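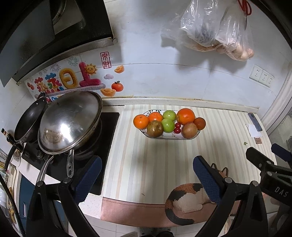
## 4. First juice with your Lunik press

Now the fun part! Oranges and mandarins are great for a first run.

1. Set the press on a flat, dry counter and push down until both feet grip.
2. Cut the fruit in half across the middle.
3. Place one half on the cone, cut side down, and lower the arm slowly. The motor starts by itself!
4. Stop after 2 minutes of steady use and let the motor rest.

**Note:** Pomegranates work too (go gently, they squirt).

**Caution:** Unplug the press before you lift off the cone. Keep the base away from hot cooktops.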